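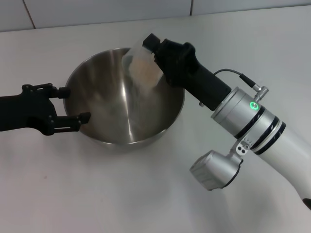 Two-arm powder cell at Wornthorpe: left gripper at the bowl rim, right arm tipping a beige powder out of a clear container.

1/ Maintenance notes on this cell, for anyone running something similar. The job is dry powder transfer into a steel bowl, two arms, one table. Most of the upkeep is dust control and cable care.

2/ The right wrist is fed by a thin black cable that loops from the joint to the gripper. The connector on top of the joint is angled with a knurled collar. Collar goes hand tight. No pliers. We had an intermittent gripper fault in August and the collar was a quarter turn loose.

3/ Check the loop at both ends of wrist travel. It should never go flat against the housing. If it does, change the path in software before you change the cable length.

4/ Pour program, as set now: approach, tilt, hold for 3 seconds, return. A longer hold gained nothing on the scale. A faster tilt put powder on the table.

5/ Cleaning between batches is a soft brush and vacuum on the fingers, then a lint-free wipe. No compressed air at this table. It pushes fines into the finger slides and we spent a shift getting them out. 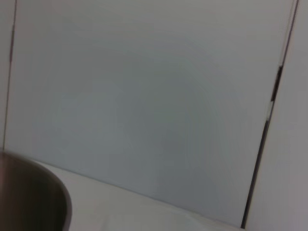
6/ Wrist camera calibration is the step people skip, and it drives most of our pour offset errors. The routine is a Zever script that fits table and wall planes, then compares them with the stored model. It needs edges. Flat pale panel on its own gives it very little to fit, so we aim to have the seams in view -- the long dark gap on the right of this view is far easier for it than the soft line where the panel meets the white surface. Lock exposure before you start.

7/ Pass limit is 300 microns against the stored model. Over that, check the camera bracket screws first, then rerun. Do not edit the offset by hand to get a pass.

8/ Finger pads: inspect every 3,000 cycles, replace in pairs. We use Ulano pads on the left gripper and Chiriac on the right. Do not mix them on one gripper. The grip height changes and the taught rim position goes with it.

9/ Weekly check is Tuesday before first batch. 4 items: collar, cable loop, pads, calibration. Log the residual even when it passes -- a slow drift shows up there long before the pour is visibly off.

10/ Still open: grease interval for the left finger slides. The current one was copied from a cell that never saw powder. Will post the new number when I have enough cycles on it.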